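# One Plug, Two Pans

*January 5, 2022*

The kitchen I cook in has one counter, and the counter has room for a cutting board, a kettle and one more thing. For most of the fall the one more thing was a combination breakfast maker in pale green, the kind with a sandwich press at one end and a little pot at the other. I wanted to know if it could take the place of a skillet, a saucepan and a toaster for one person who eats breakfast at home nearly every day.

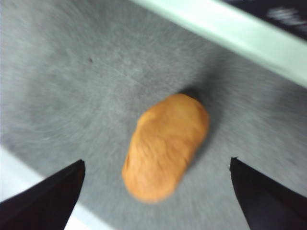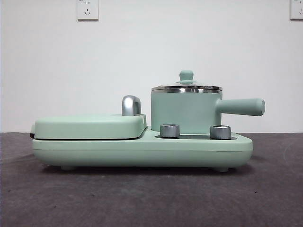
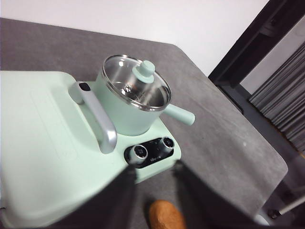
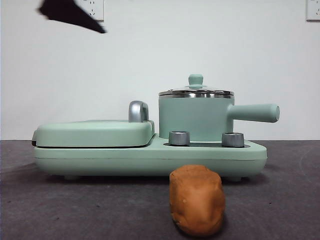
Machines like this have been around for years under many names. The one I used came from Weltico, a small importer that sells mostly to dorms and studio apartments. My downstairs neighbors, the Hồ family, have an older one with a coffee maker where the pot would be, and they gave up on the coffee side within a month. They still use the press.

I live in Medcombe, in a building with 39 units and old wiring. My kitchen has two outlets, and running a toaster and an electric kettle together will trip the breaker. That was the first point in favor of the combination machine. It draws less than my toaster does, and I could have the kettle going next to it without a walk to the basement.

The press side is the better half. It heats quickly and holds two slices of ordinary sandwich bread without crushing them. Thick bread is a problem. The lid has to close most of the way to brown the top, and a bakery loaf cut by hand keeps it propped open, so one side comes out dark and the other barely warm. I had good results with English muffins, tortillas folded over cheese, and leftover potatoes pressed flat with a little oil. Bacon works, but the fat has nowhere to go and you will be wiping it up with a paper towel for a while.

The pot is small. It will boil two eggs, or heat one can of soup if you don't mind it close to the top. Oatmeal for one is about the right job for it. Milk wants watching. I let it boil over in October and spent a good part of the morning getting burned milk out of the well that the pot sits in, using a toothbrush and baking soda.

Timing takes some practice. Eggs started in cold water need 16 minutes from the moment I turn the machine on, and a sandwich needs far less, so the eggs go first and the bread goes in near the end. Once I had that order down, both were ready together and I stopped thinking about it.

Cleaning is where these machines lose people. The pot and its lid go in the sink like any other pot. The press does not come apart, at least on mine, and it has to be wiped where it stands. A damp cloth while the plates are still a little warm does most of it. Crumbs collect at the hinge and I get them out with a dry pastry brush.

Storage is the other question. It is a long appliance, longer than I expected from the box, and it won't fit upright in a normal cabinet. A friend keeps hers on top of the refrigerator. Olluvent, the secondhand shop on the corner, usually has one or two on its appliance shelf, and the clerk told me they come in clean, with the manual still in the bag. I take that to mean people buy them, find no place to put them, and let them go.

Mine has stayed on the counter. The toaster went to the hall closet and the small saucepan followed it. The skillet is back on the stove – I missed fried eggs, and the press makes a poor one, thin and stuck at the edges. For toast, oatmeal and boiled eggs I haven't needed anything else since the weather turned cold.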